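Textiles in the Home, notes for session 4 (February)

Welcome back, everyone! Last time we got as far as fibers, and a few of you stayed behind to ask Dace Uibo about wool, so I've put her reading list at the back of the packet. Today we get to what happens after washing - drying, folding and storing.

## 1. Why folds matter

A crease is a bend that the fiber has had time to get used to. Cotton takes one quickly and wool forgives nearly everything, given a night on a hanger. In the Orkwood linen study (page 31 of your reader) the same sheets were folded along the same lines for years, and wear showed up first at the folds. So when you put linens away, please do shift the fold line now and then.

## 2. Lengthwise first

Bernd Buschmann teaches the long fold before anything else, and I've come around to his way. Bring the sides in, smooth from the middle outward, and only then think about shortening the piece.
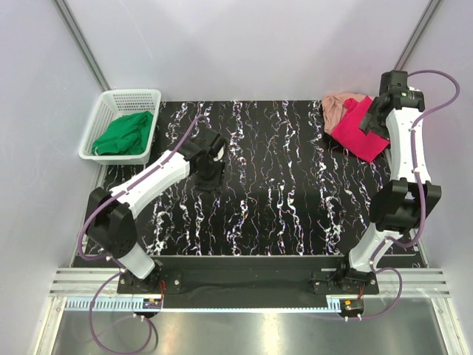
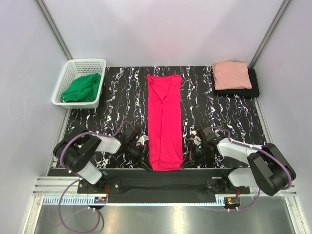

## 3. Storage

- Cool, dark and dry, with a little air moving.
- Heavy pieces at the bottom of the pile.
- Knits lie flat, always - a hanger will stretch the shoulders.

For next time, read the Sutherland chapter on moths and bring one item from home that has a stubborn crease. Any fabric will do.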